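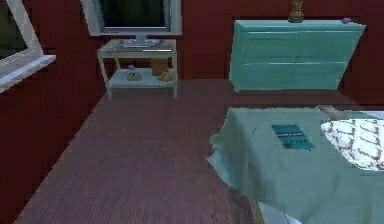 Figure 4. The bedroom room file, seen from the default viewer camera

4. Loading your first room and checking the planner's view of it

By now you've got Stastaser installed and the license check has gone through. If it hasn't, go back to section 3, I'll wait. In this section we load the bedroom, build the collision map and ask the planner for a path to the bed. I use this room for every new install (Salvador Cardoso built it, and I've broken it more times than he'd like).

4.1 Load the room

1. Start the simulator first, then the Plirkent viewer. If you do it the other way round, the viewer comes up gray and sits there.

2. Open the Rooms menu and pick bedroom_red. Leave physics paused.

3. Compare your window with Figure 4. You want red walls, the teal chest of drawers against the back wall, the monitor on the little two-tier table, and the bed at lower right with the book on it.

4. If the walls are plain gray, your texture path is wrong. Fix it in the Paths tab and reload the room. You don't have to restart the whole thing.

Note: The textures look soft at this setting, especially the sheet and the patterned pillow. I leave them that way. The planner doesn't read textures at all, and my laptop is much happier.

4.2 Build the collision map

5. Click Build Map. The default cell size is 8 mm, and I'd stick with it for this room.

6. Wait for the status bar to say Map Ready. On my machine the bedroom gives 477 collision shapes. If you get a lot fewer, the small objects filter is on and you've lost the things on the lower shelf of the table. Turn the filter off and build again.

7. Switch the viewer to Map Overlay and orbit over to the bed. Check the fold of sheet hanging over the side. It should be wrapped in its own shape, separate from the bed rail.

Caution: Don't unpause physics while the map is building! The loose objects settle a little when physics starts, and you end up with a map that doesn't match the room. Everything looks fine until the arm clips something.

4.3 Ask for a path

8. Add the arm from the Robots menu and set its base on the floor, on the side of the bed nearest the window. Keep it clear of the hanging sheet.

9. Pick the book as the target and choose Approach From Above. A side approach runs into the pillow more often than I'd like.

10. Set the sample limit to 2,000 and press Plan. A good path shows up as a green line. Red means the planner gave up, and usually moving the base a bit closer to the bed sorts it out.

11. Play the path at 80 percent speed, still with physics paused. Watch the elbow as it passes over the edge of the bed – that's where my early attempts went wrong.

Note: Rodrigo Garcia changed the planner's default seed in the December release, so your path may curve differently from one made in an older version. Both are fine.

12. Save the session under a new name. The original room file is read-only, and Save will just beep at you.

Next, section 5 covers grasp settings for thin, flat objects.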